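3.2 Desk objects and the question of order

Earlier work in this journal has treated the tidy desk as if it were a thing that could be measured from a list. We doubt this. Moodley's inventory of 2,056 office items tells us what people own, but very little about where they put it or why. The Mamard survey asked workers to rate their own tidiness, and we see no good reason to trust the answers. A potted plant on a tabletop may be decoration, or it may be marking out a space that would otherwise fill with papers.
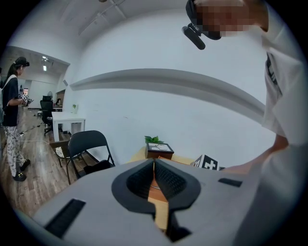 The same doubt applies to boxes. Sitthichai argues that a box with a lid is a sign of planned storage. Of the 40 desks we visited at Wernport, few gave clear support to this. A lid left up could mean that packing was under way, or only that the owner never shuts it. We coded such boxes as "open" and made no guess about habit, though one reviewer wanted us to.
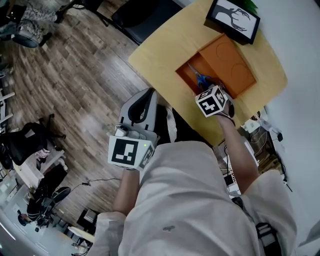

Figure 2. Orange box with its lid up on a light wooden table; a framed silhouette image stands at the top right.

Framed pictures were coded apart from storage, following the Prurkeo scheme. We are not convinced that the split is sound, and the two coders disagreed over it more often than over any other item.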